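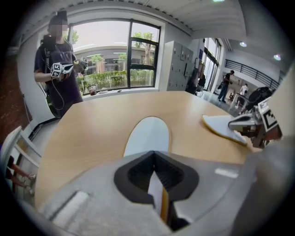 I first met Radek Baláž because I was standing in the wrong line. I thought I was queuing for coffee and I was in fact queuing for bread, and by the time I figured it out I was close enough to the counter to smell it, so I stayed. He sold me a dark rye the size of a small pillow and told me not to cut it until the next day. I cut it in the car. I have been buying his bread ever since, and when I finally got up the nerve to ask if I could write something about him for this blog he said, "Sure, but you have to come when I'm working."

Working means 3 in the morning. So there I was last week, in the back of Brerketti with my hair in a net and a cup of very strong tea, trying to write in a notebook that was already getting floury.

Radek didn't start out as a baker. He fixed elevators for 20 years, which I did not know, and he laughed at my face when he told me. "Everybody thinks my grandmother taught me," he said. "My grandmother bought her bread at the store like a normal person! I learned from a library book, and the book was not very good."

The first loaves were terrible, he says. He was living on the third floor over a couple named Zeman, and he used to leave his failures outside their door because they kept rabbits. "After a while Mrs. Zeman came up and said the rabbits were getting fat and could I please learn faster."

What changed things was meeting Igor Doležal, who at that time ran the ovens at a place called Illeck, out by the freight yard (it's a tire shop now, don't go looking for it). Radek had gone there to repair the freight elevator and ended up asking so many questions about the dough that Igor told him to come back on Saturday and bring an apron. He came back every Saturday for three years.

"Igor never explained anything," Radek told me. He was shaping while he talked, and he never once looked down at his hands. "He would poke the dough and say no. Then he'd poke it again a bit later and say yes. I'd say, what's the difference? And he'd say, poke it."

I asked if I could poke it. I could! I still have no idea what the difference is. One felt like an earlobe and the other one felt like a slightly different earlobe.

They opened Brerketti together in February, in the coldest week of the winter, and the pipes froze on the second day. Igor carried water over from the barber's in buckets. I asked whether they thought about putting the opening off and Radek looked at me like I was a bit slow. "The starter was ready," he said.

The starter has a name, by the way. It's called Muneo, and neither of them would tell me why. I tried each of them separately. Igor, who had come in around five and said good morning to the oven before he said it to me, only shook his head and went to get the baskets. He did tell me that Muneo went along on Radek's honeymoon in a cooler – "his wife knew what she was marrying" – and that it likes rye flour best and sulks if you give it white.

There is one big oven and it is older than both of them. It came out of a school kitchen and they had to take out the front window to get it in. Each loaf weighs 900 grams when it goes in, and Radek weighs every single one, even though he can get it right by feel nearly every time. I watched him tear off a piece, drop it on the scale, and pinch off a bit the size of a pea. "That's for me," he said. "The customer wouldn't notice. I'd notice."

I wanted to know about the elevators. Did he miss them? He took a while over that one. He said he missed the quiet at the top of the shaft, in the motor room, where you could eat your sandwich and hear the whole building going about its day under you. He doesn't miss the phone calls. "People are never happy to see the elevator man. You come because they're angry already. With bread they come in the door and they're hungry, and that's a much better start."

The first batch came out while it was still dark. If you've never heard a rack of rye cooling, it crackles, very softly, and we all stopped talking for a minute to listen to it – even Igor, who must have heard it thousands of times.

I asked about the future, since you're supposed to ask that. A second shop? Cakes? Radek pulled a face at cakes. They get asked for sandwiches a lot and they have been thinking about it, but Igor is against it on the grounds that people should make their own. They'll be closed for a little while at the end of the summer so the oven door can be rehung, and there's a sign up about it by the register.

I left just before they opened, with flour up to my elbows and a loaf under my arm. "Tomorrow," Radek called after me. "Don't cut it until tomorrow!"

I got as far as the second traffic light.

Posted 2018-08-19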